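**引き出しタスクのデモ集め、混ぜるか捨てるか**

板:学習データ/シミュ

---

**nabe_kan** 23:41

すまん急ぎ。明日の昼までに決めないといけない

Sostidaのシミュでキャビネットの引き出し開けるタスク、遠隔操作でデモ集めてる。手元に700本。内訳は

- 旧コントローラ設定で300本(2月に録ったやつ)
- 新設定で400本(先週から)

行動の表現は両方とも手先の差分に揃えた。ただ旧のほうは制御周期が遅くて、動きがカクカクしてる。ログ見ると取っ手の手前でいったん止まる癖もある。録ったのは自分ともう一人。

で、全部混ぜてKvaranで学習させるか、旧300を捨てて400だけでいくか。どっち?

---

**soramame7** 23:48

捨てないで混ぜる。迷ったら混ぜる
700本あるならその癖くらい薄まるでしょ

---

**tetsu_no_hako** 23:52

>>soramame7
逆。薄まらない。手前で止まる癖が半分近く入ってたら、手前で止まる方策ができるだけ。うちそれで一週間溶かした

止まったとこの行動ってほぼゼロが続くじゃん。履歴入れてないモデルだと、そこ入ったら出てこれなくなる

---

**soramame7** 23:55

停止区間を切ればいいのでは。閾値以下が続いたらフレーム間引き。普通にみんなやってるやつ

---

**tetsu_no_hako** 23:58

切っていい停止と切っちゃだめな停止がある。グリッパ閉じるの待ってるとこまで間引いたら掴む前に引き始めるぞ

---

**nabe_kan** 0:03

あーそれだ。前に間引いたとき、掴んでないのに引く動作だけするのが出た。原因わかってなかった…

---

**kumagaya_b** 0:10

横から。設定の話の前に見た目どうなってるか知りたい。カメラ何台?背景とかテーブルの見た目は振ってる?300と400で見た目が違うなら混ぜる意味も変わってくる

---

**nabe_kan** 0:21

見た目はエピソードごとに振ってる。テーブルの材質、床、壁。キャビネットの形は固定で、上に載せる物は何種類かからランダム。カメラは学習に使ってるの二台ぶん。旧も新もテクスチャの候補は同じ。光源だけ新のほうが範囲広い

赤テーブルの回。
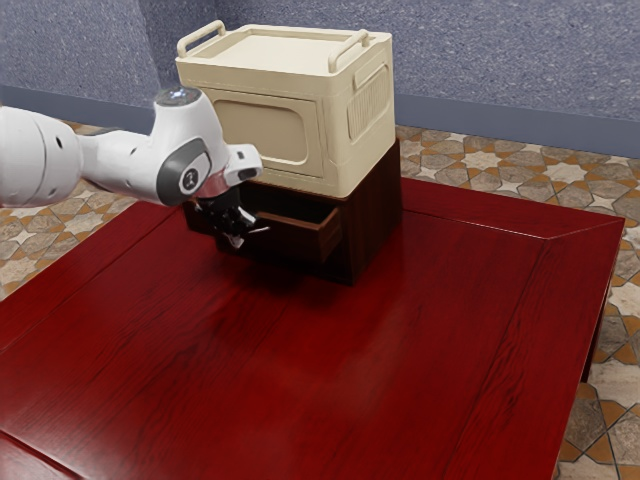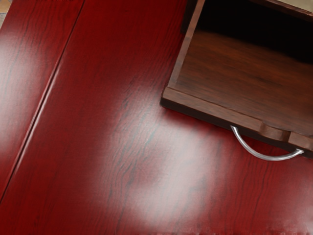 で、評価の話。旧だけで学習したやつと新だけで学習したやつは一応回してあって、新だけのほうが明らかに手先の動きはなめらか。ただ引き出しの位置が左右に振れた配置で弱い。旧のほうが配置のばらつき広く録ってあるんだよね。だから捨てるの惜しい。録り直す時間はない、いや半日ならあるか

---

**kumagaya_b** 0:29

赤がきつい。あとテカりすぎ
天板の白っぽい反射、カメラ位置で全然違うとこに出るから、片方のカメラだけ学習が反射に引っ張られることあるよ。粗さのパラメータも振ってる?色だけ振って粗さ固定の人多い

---

**nabe_kan** 0:31

固定。全部つや出しのまま

---

**kumagaya_b** 0:33

そこ振ったほうがいい。デモ録り直さなくても、状態だけ保存してあるなら再レンダリングでいけるはず

---

**soramame7** 0:35

再レンダ派に一票。Stirnoraで録ってるなら状態ログ残ってるでしょ。エクスポートのときに映像だけ作り直せる

---

**nabe_kan** 0:38

Stirnoraで録ってる。残ってる。旧のほうは関節角だけで、引き出しの開き量は残ってないかもしれない。見てくる

---

**tetsu_no_hako** 0:41

見た目の話は後でいいと思うけどな。今の問題は行動の分布。反射で失敗してるって証拠まだ何もないだろ

---

**kumagaya_b** 0:44

反射のせいとは言ってない。ただ配置が左右に振れたとき弱いってのは、見た目側の可能性も普通にある。新の400で配置が狭いなら配置のせいだし、切り分けてから言おうって話

---

**tetsu_no_hako** 0:47

切り分けの順番が逆だと思う。先に旧の行動を直す→混ぜる→それでもだめなら見た目。レンダリング回すのに何時間かかるんだ、明日の昼だろ?

---

**nabe_kan** 0:58

見てきた。旧も開き量あった!ただし14本だけ欠けてる。途中で記録が切れてる

再レンダは手元のマシンだと一晩で300いけるかどうか。400まで全部は無理

---

**soramame7** 1:02

14本は捨てよう。そんなの補完しても何もいいことない

---

**tetsu_no_hako** 1:03

そこは同意

---

**mizu_to_ki** 1:15

Jarrah Tapsellって人が書いてた引き出しデモのメモ読んだ?Nustgateの掲示板に貼ってあったやつ。デモを「近づく・掴む・引く」に区切って、近づく区間だけ時間方向にリサンプルする、掴むと引くは触らない、っていう。制御周期の違うデータを混ぜるときの話だったはず

まさに今の状況では

---

**nabe_kan** 1:19

読んでない。区切りはどうやって付けるの。手作業で300は死ぬ

---

**mizu_to_ki** 1:24

グリッパの開閉指令と引き出しの開き量で自動で切れる。

1. グリッパ閉じ指令が出たとこから少し前までを「近づく」の終わりにする
2. 開き量が動き出したら「引く」の始まり
3. その間が「掴む」

注意は掴み直し。閉じ指令が二回出てるエピソードは最後の閉じを採用。最初のほうで切ると、すっぽ抜けたとこが「引く」に混ざる

---

**tetsu_no_hako** 1:28

掴み直しのエピソードは残す派?俺は全部落とすけど

---

**mizu_to_ki** 1:30

残す。失敗から戻る動きが入ってないと一回外しただけで終わる方策になる。むしろ足りないくらい

---

**tetsu_no_hako** 1:34

操作者が下手で外したのと、戻る手本として録ったのは別物なんだよな。下手なほうは外し方まで真似る。入れるなら外した瞬間より後ろだけ入れろ

---

**mizu_to_ki** 1:37

それはそう。前半を損失から外すならアリ。データは残してマスクだけ

---

**soramame7** 1:39

昼までにやることが増えてくなこれ笑

---

**nabe_kan** 1:46

まとめるとこう?

- 旧から欠けてる14本落とす
- 旧を三区間に自動で切って、近づくだけリサンプル。手前の停止もここで処理
- 掴み直しは最後の閉じ採用、外した前半はマスク
- 混ぜて学習
- 並行で旧の再レンダ、粗さ振る。間に合ったら二本目の学習

サンプリングの比率どうしよう。本数なりだと新がちょっと多いだけになる

---

**tetsu_no_hako** 1:50

新を重めに。旧は配置のばらつき要員と割り切る。あとそのまとめ、新だけのやつにもう一回同じ評価シード当てとけよ。比較先がないと混ぜた効果が見えん

---

**kumagaya_b** 1:53

評価の配置は左右端を別枠で集計。平均だけ出すと真ん中の簡単なのに埋もれる

自分はまだ見た目を疑ってるので、評価のとき天板のつやを消した版も一セット回してほしい。学習は要らない、評価だけ。それで成績変わったら反射見てるってこと

---

**tetsu_no_hako** 1:55

それは安いからやっていい

---

**nabe_kan** 1:57

了解、回す。区間切りのスクリプトもう書き始めてる。リサンプルは位置を補間してから差分取り直す、で合ってる?差分をそのまま補間したらずれた

---

**mizu_to_ki** 2:01

合ってる。絶対位置に積み上げて補間、それから差分。姿勢は四元数でslerp、符号そろえるの忘れずに。グリッパは補間しないで直前の値を保持。ここ線形でやると半開きの指令が混じって面倒

---

**nabe_kan** 2:03

グリッパ線形でやってた。直す

---

**soramame7** 2:05

おれはまだ雑に全部混ぜたやつも回してほしい。負けたら黙る

---

**nabe_kan** 2:08

GPU空いてたら回すよ。期待はしないで

---

**nabe_kan** 11:32

途中経過だけ。

加工して混ぜたほう、学習は半分くらいのとこ。途中のチェックポイントで回したら手前で固まるのはかなり減った。左右端は右だけ良くなって左がまだだめ。左は旧でも本数少なかったぽい

つや消し評価:新だけのモデルで少し上がった。少しだから誤差かもしれん。シード増やさないとなんとも

再レンダは夜中に落ちてた。ディスクいっぱい。。。

---

**kumagaya_b** 11:40

少しでも上がったなら粗さは振ろう

---

**tetsu_no_hako** 11:44

シード増やしてから言え。左は足りないだけだろ、半日あるなら左端だけ追加で録るのが一番早い

---

**nabe_kan** 11:49

左端録ってくる。再レンダはディスク空けて流し直した。火曜にまた書く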